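Prelwood Neighborhood Kitchen Opens Its Doors for a Second Year of Small-Oven Baking Classes

PRELWOOD, January. The Prelwood Neighborhood Kitchen is delighted to announce that sign-ups are now open for the second year of Small Oven, Big Supper, the evening class for people who love to bake but live in apartments, rented rooms or older houses where a full-sized oven is either missing or has long since given up.

Last year's classes drew grandparents, college students, newly married couples and one very determined group of night-shift nurses from Serrano who came straight from bed with their aprons already on. All of them wanted to know how to get a decent loaf, a proper roast or a birthday cake out of something that sits on the counter, and we were so pleased by how many of them wrote afterward to tell us what they had been making at home. We could not be happier to be doing it again!

"My mother raised five of us with a countertop oven and one burner, and we never once felt we were missing anything," said Teresa Simões, director of the Prelwood Neighborhood Kitchen. "When people tell me they can't bake because their kitchen is too small, I always want to pull up a chair for them and put a tray of cornbread in."

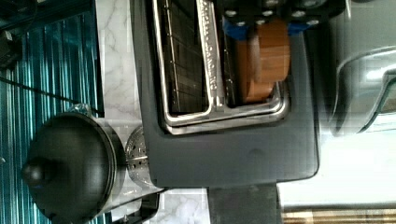

A toaster oven with its wire rack showing through the glass door.

Each session runs for 2 hours, beginning at 6:30 p.m. on Monday evenings, and everybody goes home with whatever they have made (please bring a container with a lid, as we ran through our own supply rather quickly last spring). The first few weeks stay close to the basics: where to set the rack, how to turn a pan partway through, and how to cut down a favorite family recipe so that it fits an eight-inch dish without losing its character. After that the class moves on to flatbreads, stuffed vegetables, small roasts and fruit desserts.

Lead instructor Firdevs Başaran returns this year with a longer section on savory pastries, including the spinach and white cheese rolls that her students talked about for months. Joining her is Tomoyo Nishimura, a baker from Altamau who has been making milk bread in a countertop oven since her own student days and who will teach 2 evenings on soft, slow-risen doughs.

"I like students who are a little bit afraid of yeast," said Nishimura. "They listen to the dough, and they wait, and then they are so happy."

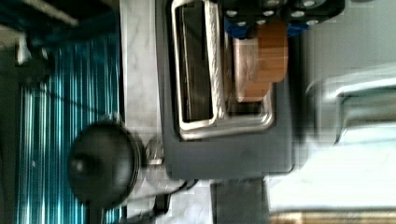 A dark gray appliance with a chrome-trimmed window.

The program is made possible by a grant of $2,025 from Fakska, the family-owned grocery on Mill Street, which will also be supplying flour, butter, eggs and seasonal produce for the whole run. Store manager Vasco Pinheiro took the class himself last year and has become a cheerful, if somewhat relentless, maker of plum cake.

"Folks stop me in the produce aisle and ask what to do with a bag of squash," said Pinheiro. "Now I've got an answer for them, and sometimes I've got a slice of something in the break room too."

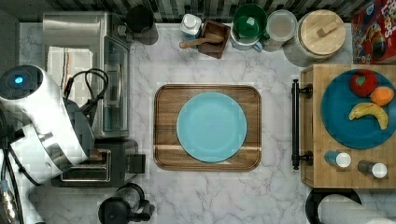 Along with the classes, the Kitchen will be putting together a recipe booklet gathered from students and neighbors. Zulmira Correia, who is editing it, is hoping for handwritten cards, old clippings and anything with a good gravy stain on it. Recipes may be dropped off at the front desk any weekday afternoon, and originals will be copied and handed back the same day.

There are 40 places this year. Tuition is on a pay-what-you-can basis, and no baking experience is needed. Prelwood residents may sign up in person at the Kitchen or at the Fakska customer service counter, and those coming in from Serrano and Altamau are every bit as welcome. Students with food allergies are asked to mention them when they register so that Ms. Başaran can plan her ingredients.

About the Prelwood Neighborhood Kitchen
The Prelwood Neighborhood Kitchen offers cooking classes, shared suppers and a lending shelf of pans and cookbooks to residents of Prelwood and nearby towns.

Media contact: Zulmira Correia, Prelwood Neighborhood Kitchen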